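# Policy is good on one background and bad on another. Is my evaluation wrong, or my data?

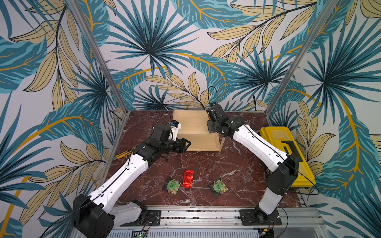
*Our two-arm cell with the leaf wallpaper and the red marble top. Three packets at the front, box at the back.*

Hello all. I work on a small imitation learning project in Oltville and I would like advice about how to report a result.

The task is simple. Small packets lie on the table and the arms must put them in the wooden box. We collected 600 demonstrations by teleoperation. All of them were made with a plain grey tabletop and plain walls. Then we trained one policy and tested it in two conditions: the plain one, and the one with the leaf walls and the marble top. In the plain condition it succeeds most of the time. With the leaves it often stops above the table and waits, or it closes the gripper beside the packet.

After this we added 190 demonstrations with the leaf walls and trained again from the start. The result with leaves became much better, but the plain result became a little worse. I repeated the training with 3 seeds and the small drop is there in two of them.

My questions:

1. Can I say that the background causes the failure, when the tabletop was changed at the same time as the walls?
2. Is the small drop on the plain condition real, or only noise?

The objects and their start positions come from the same list in both conditions. Thank you in advance.

— Nhàn Nông

---

## Answer 1 (accepted)

For question 1: no, not yet. You changed two things together, so you can only say that the whole change of appearance hurts the policy. You need the two mixed conditions also, plain walls with marble and leaf walls with grey top. It is some hours of work, but without it a reviewer will ask.

My guess is that the tabletop matters more than the walls. The policy must find the packet against the surface, and veins in marble make many small edges near the place where the gripper goes. We saw a similar thing in our lab at Stomitz with a speckled mat. But it is a guess, please test it.

I would also look at each wrist camera separately. Cover the input of one camera with a constant colour during evaluation and see what changes. If the policy almost does not react, it was depending on the other views. Be careful how you read this, as a covered camera is also something the policy has never seen in training.

For question 2: a drop in two seeds of three tells you very little. Before you train more seeds, check how many trials you run per seed. If it is small, the noise from the trials can be bigger than the noise from the seeds. I would do this:

- fix the list of start positions and use it for every policy
- alternate the policies during the session, so that a change of daylight does not fall only on one of them
- let a person who does not know which policy is running write down success or failure
- report all trials, also the ones where an arm had a fault — in a separate column

Then give an interval together with the mean.

## Answer 2

just randomise the colours in training, works for me

> **Comment from Nhàn Nông:** We do have colour jitter already, I forgot to write it. It did not help with the leaves.

## Answer 3

I agree with Answer 1, but one point is missing. When you added the 190 new demonstrations, you also changed the total amount of data. To make a fair comparison, train a third policy with 190 extra *plain* demonstrations. If this one also improves on the leaves, then part of your gain comes from quantity.

Also check who recorded the new demonstrations. In the Trernholm project we had a second operator who moved slower, and the policy learned his pauses.

> **Comment from Nhàn Nông:** The new ones were recorded by my colleague Tiêu and the old ones mostly by me, so this can be a problem. I will record the extra plain set half and half. The mixed wall and table tests are planned for June.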